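Projects > Domow Bird Count > Join in

About News Join in Hides Contact

Wanted: people with cameras for a summer of bird photos at Domow

Hi all! I'm putting together a crew to photograph the breeding birds on the Domow ponds this June, and I need more people than I have. You don't have to be a pro, you don't have to own a lens the size of a fire extinguisher, and you don't have to know every warbler by its left foot (I sure don't).

What we're after is a decent picture record of the reed beds and the gravel bank, so the folks at Fellcombe who run the reserve can see which pairs are nesting where, and who's carrying leg bands. Last summer we ended up with 572 usable pictures from the whole season, and 384 of them were grebes. I love grebes! But we had hardly anything of the little ringed plovers, and the bitterns might as well have been on vacation. 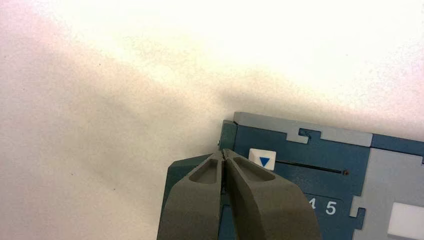 Benedikt Heitmann wrote back to my first notice to ask whether a 300mm on a crop body would be long enough, as he'd sat out last year thinking it wasn't. It is, Benedikt, at least from the east hide, where the birds come in close if you sit still. For the gravel bank you'll want 400mm or more, or a converter and good light. We also have one loaner 500mm that goes out by sign-up sheet.

What you'd be doing

You take a shift in one of the hides, either dawn to mid-morning or the last three hours before dark. You shoot what shows up, you write down the time and the spot on the card, and you send me your files within a week. I'd like everyone to do at least four shifts over the month. More is great, and if you get hooked like I did you'll be there anyway.

Please shoot RAW plus JPEG if your camera can do it. I go through the JPEGs first on my old laptop and only open the RAW files when I'm trying to read a band number. Keep your shutter speed up (I start at 1/1600 for anything that might fly) and don't worry too much about noise. A grainy plover with a readable band beats a silky smooth one with its legs in the grass.
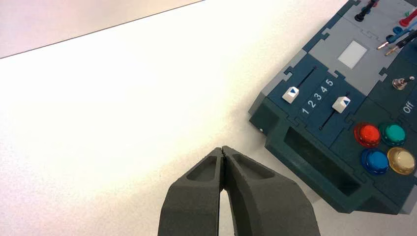

What you need

A camera with a lens of 300mm or longer, and some kind of support, tripod or beanbag. The hide shelves are narrow, so beanbags work better than you'd think. Quiet clothes, bug spray, patience. You have to be 16 or over, and if you're under 18 a parent signs the form.

No flash, please, and no playing calls from your phone. Stay out of the reeds even if the shot of your life is ten feet to the left. I've had to send people home over that and I hated doing it.

What you get

No pay, I'm afraid. You do get free parking at the Brokside gate, a key code for the hides through the end of the month, and coffee from my thermos if we overlap. Your pictures stay yours. The reserve gets to use them in its reports and on the notice boards with your name on them, and anything beyond that they have to ask you first.

How to sign up

Send me a short note through the contact page with your camera and lens, which shift suits you, and two or three bird pictures you like. They don't need to be rare birds! There are 34 places, and I'll be filling them as the notes come in until 30/04/2022. 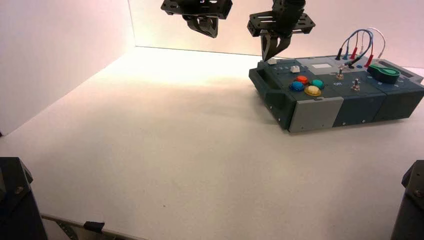
Posted by the Domow photo crew | Join in

One more thing on getting there. The Mühlbauer lane entrance is closed to cars, so come in from Brokside and walk the dike path, which takes a good fifteen minutes with a tripod on your shoulder. There's a short introduction morning for everybody before the first shift, where I'll show you the hides and the cards and you can try the loaner lens. If you've got a bad back or use a wheelchair, tell me in your note and I'll put you down for the east hide, as it has a ramp and a low window.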